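Preguntas frecuentes - Zona de mesas de la galería Gallent

¿Tengo que recoger mi mesa al terminar?
Sí. Lleve la bandeja al punto de recogida más cercano. Hay 3, uno junto a cada acceso y otro al lado de los aseos.

¿Puedo juntar comida de varios locales en la misma mesa?
Sí. Las 386 plazas son comunes. Si pide en Duvness y otra persona de su grupo en Gasser, pueden sentarse donde quieran.

¿Dónde van las botellas?
En el contenedor amarillo, con el tapón puesto. Si queda líquido, vacíelo antes en la pileta.

¿Y los vasos de papel?
Los vasos van al contenedor gris - las tapas de plástico, al amarillo.

¿Qué hago con el papel que cubre la bandeja?
Dóblelo con las servilletas usadas dentro y tírelo al contenedor gris. La bandeja se deja vacía en el carro.

¿Se pueden guardar los sobres de salsa sin abrir?
Puede llevárselos. Los que se quedan en la mesa se desechan, aunque estén cerrados.

¿Cuánto tiempo puedo ocupar una mesa?
No hay límite, salvo de 14 a 16 horas, cuando pedimos no pasar de una hora.

¿Quién limpia las mesas?
La empresa Brulurov pasa cada media hora con 2 personas por turno. Retiran lo olvidado y desinfectan la superficie.

Mesas con bandeja, vasos y envoltorios todavía por recoger:

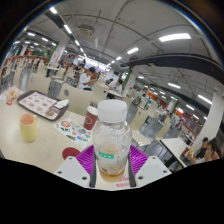
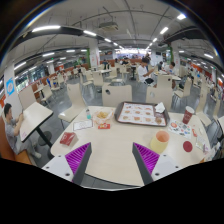
Comentarios

Maite: Lo del tapón puesto no lo sabía, yo siempre lo tiraba aparte. ¿Las patatas que sobran van también al gris o hay cubo para restos de comida? La última vez no encontré ninguno cerca de los aseos.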